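Search this site Search

Found in the cloakroom – a ring

After the Saturday supper at Narkinora a ring was handed in to Gemma Valentini. It is small and gold, with little clear stones in rows, and looks like two thin bands joined together. If you think it is yours, please ring the office on extension 2118 and tell us which finger you wear it on and what is written inside. We will keep it for 8 weeks.

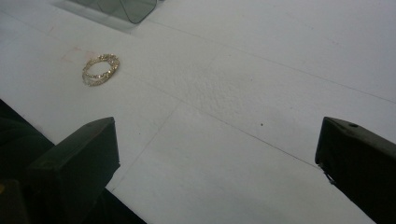
Coats and umbrellas

Two umbrellas are also still waiting at the desk.

Last updated: January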